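Noten, Songbooks und lose Blätter: was bei mir im Haushalt funktioniert

Letzte Aktualisierung: Dezember 2019

Ich spiele seit meiner Schulzeit Klavier, ziemlich mittelmäßig, aber mit Ausdauer, und in der ganzen Zeit haben sich Noten angesammelt wie bei anderen Leuten Schuhe. Hefte, dicke Songbooks, Kopien, Zettel mit Akkorden drauf. Nach dem letzten Umzug standen 14 Kartons im Flur, und mein Rücken hat mir das sehr übel genommen. Seitdem habe ich einiges ausprobiert, und weil mich im Chor immer mal wieder jemand danach fragt, schreibe ich es jetzt einfach auf.

Das dicke Buch, das nicht offen bleibt

Kennt ihr bestimmt: Man sitzt am Klavier, zweite Strophe, und das Buch klappt zu. Wäscheklammern gehen, machen aber auf Dauer Dellen ins Papier. Ich nehme inzwischen zwei breite Haargummis, eins links und eins rechts senkrecht um Deckel und Seiten gelegt. Zum Umblättern ist das natürlich Mist, für ein Lied auf einer Doppelseite aber wunderbar!

Wer ein geklebtes Songbook wirklich viel benutzt, sollte es zur Spiralbindung in den Copyshop bringen. Der Rücken wird abgeschnitten, das tut kurz weh beim Zuschauen, und danach liegt das Ding flach wie eine Flunder. Bei alten Ausgaben, an denen man hängt, lasse ich das bleiben und kopiere mir nur die paar Seiten, die ich gerade übe.

Muffiger Geruch

Flohmarktnoten riechen nach Keller. Mein Weg: Heft aufgefächert in eine große Kiste mit Deckel stellen, daneben eine Schale Natron, zu, zwei Wochen vergessen. Das Natron darf die Seiten nicht berühren, sonst pustet man es noch Monate später aus den Tasten (fragt nicht). Kaffeepulver soll auch gehen, nur riecht dann der ganze Schubert nach Frühstück.

Hefte mit richtigem Schimmel kommen bei mir nicht ins Haus. Da bin ich streng.

Bleistift raus, Fingersatz bleibt

Alte Bleistiftnotizen gehen mit einem weichen weißen Radierer gut weg, immer in eine Richtung und mit der anderen Hand das Papier festhalten. Von den roten Radierern aus der Schulzeit würde ich die Finger lassen, die schmieren. Für die Krümel habe ich einen breiten Backpinsel, der nur dafür da ist. Kugelschreiber bleibt, damit muss man leben, und manchmal ist es ja auch nett zu sehen, wo jemand vor mir gestolpert ist.

Risse flicke ich mit Japanpapier und Kleister. Klebefilm bitte nicht! Der wird gelb, dann hart, dann fällt er ab und lässt einen braunen Streifen genau über dem Refrain zurück.

Ordnung im Regal

Ich hatte mal alles nach Komponisten sortiert und nie etwas gefunden. Jetzt sortiere ich danach, wann ich es brauche: Chor, Weihnachten, Übungskram, Lieder zum Mitsingen. Dünne Hefte stehen in Stehsammlern, meine sind von Lamano und aus fester Pappe. Ganz volle Sammler kippen nicht, halb volle schon - dann rollen sich die Hefte nach unten ein und man bekommt sie nie wieder glatt. Ich stecke einfach ein Stück Karton mit hinein.

Lose Blätter kommen in Klarsichthüllen, aber in die matten. Die glänzenden spiegeln unter der Klavierlampe so, dass ich den Bass nur noch rate.

Alles auf dem Tisch ausbreiten

Einmal im Jahr, meistens im Mai, hole ich alles raus und sortiere durch. Dazu braucht man Platz und eine saubere, trockene Tischplatte.
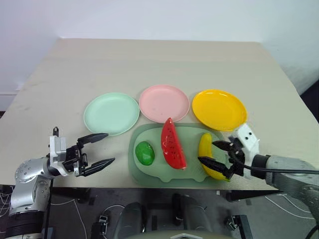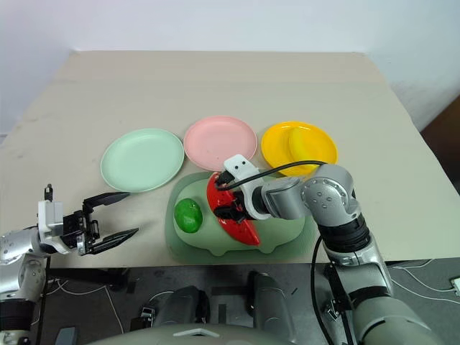
Vor dem Sortieren wische ich feucht und dann noch mal trocken nach und warte ein Weilchen, Papier zieht ja jeden Tropfen an. Dann mache ich Stapel: behalten, flicken, verschenken. Der dritte ist bei mir leider immer der kleinste.

Verschenken klappt übrigens besser, als ich dachte. Musikschulen nehmen gern Klavierschulen und Volksliedhefte, wenn sie sauber sind, also vorher kurz anrufen und fragen.

Und noch was zum Transport: Noten sind schwer, wirklich schwer. Nehmt kleine Kartons, legt die großen Songbooks flach nach unten und stellt die Hefte obendrauf hochkant, mit dem Rücken zur Kartonwand. Die Lücken stopfe ich mit Geschirrtüchern aus, die müssen sowieso mit. Auf den Deckel schreibe ich nicht "Noten", sondern gleich, was drin ist, denn den Karton mit den Weihnachtsliedern habe ich nach dem Umzug erst gefunden, als die Ostereier schon gefärbt waren.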